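Home | Services | Research Notes | Questions and Answers | Contact

Can Machines Do the Chores Yet? Frequently Asked Questions

25/07/2020
By Candela Aranda, Public Information, Trotedier
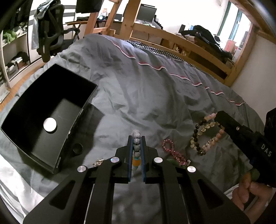

Trotedier receives a steady flow of enquiries from householders, housing providers and small manufacturers who wish to know which everyday tasks can now be given to a machine. The answers on this page are drawn from our own trials and from the questions put to our advisory desk. They are intended for general readers. Technical enquiries should be sent to the research office at the address given under Contact.

General questions

Can I buy a machine that will tidy a bedroom?

No. Several products on the market will clean a floor, and some will do it well, but we have not tested any product that will pick up assorted belongings in an ordinary bedroom and put each one where it should go. Our laboratory systems can perform parts of this work under supervision. We do not expect to recommend a household product for the purpose in the near future.

Why is tidying harder than cleaning a floor?

A floor cleaner has one job and one surface. It may miss a patch and return to it later without harm. Tidying requires the machine to decide what each item is, whether it should be moved at all, how to take hold of it and where to place it. Each of those decisions can go wrong, and an error in one is carried into the next. A bedroom also changes from hour to hour, and its owner may not be able to say in advance where everything belongs.

Which household tasks are closest to being practical?

In our trials the best results have come from moving single, firm objects of known shape from one clear surface to another. Cups, tins, boxed goods and books with hard covers fall into this group. Loading a rack with plates of one size is also within reach, provided that the plates are presented in the same way each time. Folding towels is possible but slow. Making a bed remains a research subject.

Why do small items such as bracelets cause so much difficulty?

A bead bracelet has no fixed shape. It may lie as a loop or an oval, or it may rest across its neighbour, and it changes shape again when lifted. A gripper with two fingers must close on a few beads firmly enough to hold them without pinching the cord or sending the bracelet sideways. Where two bracelets overlap, the machine must also settle which beads belong to which before it closes its fingers. A person does this by sight and touch together. Most grippers have very little sense of touch.

Faceted and clear beads add a further difficulty, as they reflect or pass light in ways that can mislead a camera about where their edges are. We have found plain, opaque beads easier to locate.

Does the surface underneath matter?

It matters a great deal. A hard table stays where it is when a finger presses on it. A duvet gives way, and its folds can hide a small article or tip over a container. If an empty box is standing on soft bedding, it may lean, and its opening will not be level. A program prepared for a level box on a table will often strike the rim. In our November trials, the same task was attempted on a laminate worktop and on bedding, and the worktop gave the better result with every type of object we tried.

Is putting things into a box easier than putting them on a shelf?

Generally, yes. An open box with tall sides is forgiving, in that an item released anywhere above the opening will usually stay inside. A shelf or a set of cubby compartments asks for more exact placing and a different angle of approach. Clothing on shelves is harder again, and we do not at present accept it as a task for assessment.

Questions about our trials

How is the work carried out?

Trotedier assesses handling tasks one at a time. Each task is written down in a single sentence, for example "place every bracelet in the box", and is then attempted repeatedly with the objects in different starting positions. An attempt is recorded as complete only if every item reaches its destination undamaged and no person has assisted. Partly finished attempts are recorded separately.

How many attempts have been made?

The current series comprises 2622 attempts. Of these, 1000 were made with firm household objects and the remainder with soft, jointed or strung items, a group that includes clothing, cables and jewellery.

What were the results?

For firm objects on a clear worktop, 86 per cent of attempts were complete. For soft, jointed or strung items the figure was 43 per cent. Readers are asked not to apply these figures to their own homes. The trials were conducted by trained staff, with time allowed for adjustment between attempts, and the second group contains tasks of very unequal difficulty. A fuller table is available from the research office on request.

How long does a task take?

Longer than most enquirers expect. A person can clear a handful of bracelets from a bed into a box in a few moments. Our systems move slowly by design and pause before each grasp. Speed is recorded but does not form part of the pass mark.

Which equipment do you assess?

We have worked with the Hekex arm and with the Pomare mobile base, both supplied to us on the usual terms for assessment. The results for each are held separately and are not published as a ranking. The Grullis sorting cell is assessed only for workshop use and is covered in the next section.

Questions from workshops and small manufacturers

Are machines more useful on the shop floor than in the home?

At present, yes. A workshop can arrange itself to suit the machine. Parts can arrive in trays, lighting can be fixed, and the same movement can be repeated through a whole shift. The Grullis cell, for instance, performs acceptably when sorting rigid parts of similar size from a shallow tray. It performs poorly when parts are tangled, and strung goods should not be fed to it.

We make and pack jewellery. Can packing be automated?

In part. Carton erecting, labelling and sealing can be done reliably by existing machines. Picking individual bracelets or necklaces from a mixed pile cannot yet be recommended. Firms that have asked our advice on this point have usually been better served by changing how the goods are presented. A bracelet that is already on a card or a peg can be handled by its holder, and the handling problem becomes a much simpler one.

Will a gripper damage delicate goods?

It may. Padded fingers reduce marking but do not remove the risk of crushing or of breaking a cord. We advise any firm considering a purchase to run a trial with rejected stock first and to inspect the cord as well as the beads afterwards.

Should we wait before buying?

That depends on the task. Where the parts are rigid and the volumes are steady, there is little reason to wait. Where the goods are soft or strung, or differ greatly from one order to the next, we suggest reviewing the position each year. Baltasar Bustamante, who leads our workshop advisory service, will consider written descriptions of a process and reply with an opinion free of charge.

Safety and practical matters

May a machine be used in a child's room?

We do not recommend the use of any moving arm in a room where children are present. Raised beds, ladders and guard rails present further hazards, both to the machine and to anyone nearby, and a fixed arm should never be mounted on bed furniture.

Do these machines record pictures of the home?

Most handling systems rely on cameras. Before agreeing to a trial or a purchase, householders should ask in writing what is recorded, where it is held and when it is deleted. Trotedier will not assess a product whose supplier declines to answer these questions.

Can members of the public attend a trial?

Visits are arranged for groups by prior appointment. Individual requests are placed on a list and met where space allows.

May I suggest a chore for assessment?

Yes. Suggestions should describe the task in one sentence and state the objects involved, the surface on which they lie and the place they are to go. We are unable to reply to every suggestion, though all are read by the research office.

Last updated by Public Information, Trotedier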